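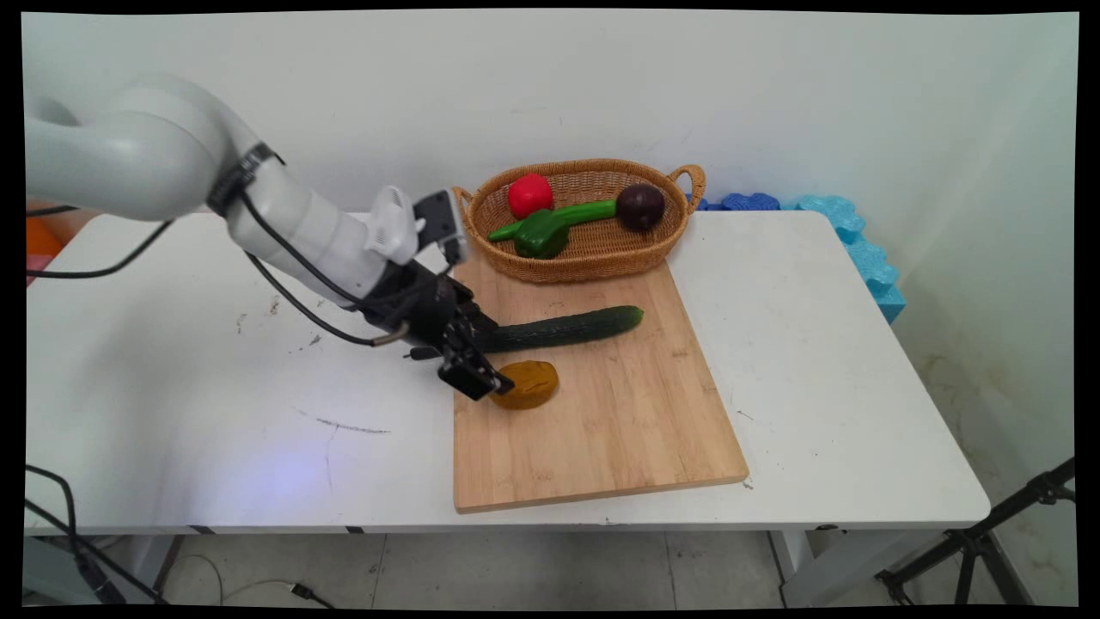
Is the Mevard gripper kit worth buying if you already have an arm? For most small setups I'd say go for it, as long as you mostly pick up things bigger than a grape and you don't mind an evening of fiddling with cables.

Last updated: July

I've been living with the Mevard kit for a while now, long enough to stop being polite about it. The kit is the two-finger parallel gripper, the wrist bracket, the little control box and a license for Trellis, the software that runs the whole thing. I paid $399 for it with my own money, from Stillport, and they threw in a spare set of fingers (which I needed, more on that later).

Some background so you know where I'm coming from. I do food-handling demos, small ones, mostly for people who want to know if an arm can help sort produce or load a prep board. I'm not an engineer. I can follow a wiring diagram if it's drawn by somebody patient, and I can copy a script and change the numbers in it. If you write your own motion planners for fun, half of my complaints will sound silly to you, and that's fine!

Setup first. The bracket went on with no trouble at all. The screws were the right length, the holes lined up, and I had the gripper hanging off the wrist before my coffee was cold. Then came the cables. The main one is stiff, and it's longer than you'd want for a tabletop arm but too short to run neatly down to the floor if your box sits under the table like mine does. You end up strapping it to the outside of the arm and leaving a loop for the elbow. I got the loop wrong twice. Leave more slack than you think, then drive the arm slowly through its whole reach and watch the cable the entire time.

Trellis installed fine on my old laptop, asked me to update, updated, and then forgot my settings. Write down your settings. The finger speed is the one you'll miss most.

Now the good part, which is how it handles food. I use a cutting board and a wicker basket for practically everything, and my usual test is vegetables in and out. A cucumber is a lovely thing for this gripper. It's long, it's firm, and the fingers close on it evenly, so even with a so-so approach angle you get a solid lift. The one thing to watch is where you grab. Near the end it droops and swings when the arm turns, so I now aim for the middle whenever the basket leaves me room.

Tomatoes took me longer. On the default force setting the fingers squeeze way too hard, and I'll spare you the details of the first one. Trellis gives you a force slider that goes up to 100, and I have tomatoes down at 13. Bell peppers are happy a good bit higher. The long skinny chilies are the annoying ones, because they like to settle across everything else in the basket and the fingers catch on whatever is underneath. I don't have a fix for that besides picking the chili first.

And then there's dough. I really wanted to love it on dough! You can pick a lump up, sure, but letting go is another matter. The fingers open and the dough just thinks about it for a while. A dusting of flour helps, and so does chilling the dough, and I've had the best luck with a thick lump and a very slow open. Flatten it out and you're basically pinching the edge of a pancake. My friend Kimie Koyama, who bakes for a living, watched me do this for most of an afternoon and then asked if I'd considered a spoon.

About those spare fingers. The rubbery pads on the first pair started peeling at the tips after maybe a month of daily use. I wrote to Stillport and got a reply from Sivaprasad Rai the next morning, with a clear explanation of how to swap them and a note that the newer batch uses a different glue. The new pair has held up so far. Wipe them down after anything sticky, and keep them out of the dishwasher (I asked).

I should mention the Dumitrescu gripper too, which is the one everybody compares this to. I borrowed one for a couple of evenings. It costs $200 more, it's quieter, and its cable is so much better that I got a bit jealous. It also opens a little wider, good if you're doing melons or big onions. On cucumbers and peppers I couldn't tell you which one was running with my eyes closed. Well, apart from the noise - the Mevard has a little whine on closing that you'll either tune out or hate.

Stuff I'd change if they asked me: a softer cable, a default force that doesn't assume you're moving bricks, and some way to save a setting per item with a name on it. Right now I keep mine on a sticky note on the laptop lid, and the note is getting crowded.

Would I buy it again? Yep, at this price. If dough is your main job, hold off and look for something with a scoop or a non-stick finger. For firm vegetables it's a good, sturdy piece of kit, and I'm using mine again tonight with eggplants.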